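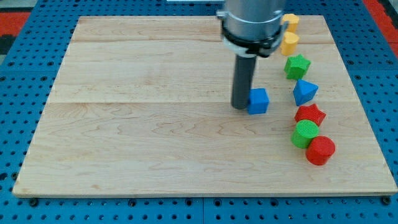
Purificación Arrieta would like it known that she got three phone calls before lunch asking whether the robot kit comes with the blocks. It does. It also comes with the board, the finger, a power supply and a manual that refers throughout to "the operative," by which it means you.

The kit is called the Flemora, it is made by a small firm named Clument, and it went on general rental in February after a winter of being promised for the fall. For $300 a week, a school, library or curious company can borrow a robot arm that does one thing. It pushes. There is no gripper and no suction cup, and the brochure is firm that none is planned. The arm ends in a plain dark rod, and with that rod it nudges foam-like shapes across a maple board until they are where somebody asked for them to be.

Asking is the selling point. Users type a request in ordinary English, such as "move the blue cube over to the green star," and software called Wukelar works out which way to shove. Clument's sales sheet calls this "conversational manipulation," a phrase that also describes my uncle at Thanksgiving.

I had the Flemora for five days. Setup took most of the first. The arm bolts to a frame, the frame wants a table that doesn't wobble, and every table I own wobbles. I ended up in a borrowed workshop with the thing fixed down properly, after which it ran a calibration routine that lasted 20 minutes and looked a lot like a person searching for a light switch in a hotel room.

Once it got going, it was hard to leave alone. Cubes are its best subject. They have flat sides, they slide in more or less the direction they're pushed, and they stop when the rod stops. Cylinders are trickier, and the stars have opinions. Catch a star on a point and it pivots, and the arm then has to go around to the other side and try again, which it does without any sign of embarrassment. I asked for a red star next to a yellow cylinder and watched it take the long way, by which I mean I finished a sandwich.

Wukelar understands more than I expected. "Left a bit" worked. "A bit more" worked. "No, the other one" worked on the second try. "Tidy up" produced a long pause and a polite message saying the request was too broad, a line I plan to use at home.

The weak spot is crowding. When several shapes sit close together, the rod has trouble getting in behind the one it wants without bumping a neighbor, and it tends to bump the neighbor. The manual suggests the operative "pre-distribute the objects for best results." In plain terms, you spread the blocks out by hand so that the robot can push them together.

Ívar Ragnarsson, who runs the rental program at Clument, took this in good spirits when I called. He said a software update is on the way that plans around clusters, and that customers so far fall into two groups. "Teachers want it to go slower so the kids can follow," he said. "Everyone else asks if it can pick things up." He gets that second question often enough that he has put the answer in his email signature. The answer is no.

He was less cheerful on the subject of the carrying case, supplied by an outside company, Mahmoudi. It has 2 latches, and on my loaner one of them had retired. Replacements are being shipped to current renters at no charge, along with what Ragnarsson described as a sincere note.

Is it worth the money? For a classroom, I think so. You can see the whole problem from where you sit: here's a shape, here's a stick, here's where the shape should go. Students who have never written a line of code can tell when the arm has picked a bad angle, and they will say so loudly. For a company that wants to impress visitors, it does the job until a visitor asks what it's for.

For home use, I'd hold off. The software needs a fairly recent laptop, the motors hum at a pitch my dog took personally, and there's a limit to how many evenings anyone wants to spend relocating a triangle. Mine was four.

Rentals are by the week, with a deposit, and delivery is included inside the metro area. A two-week booking gets a spare set of shapes. Clument says a purchase option is coming later in the year but would not name a price, and Arrieta, who answers the phones, asks that people please stop calling to guess.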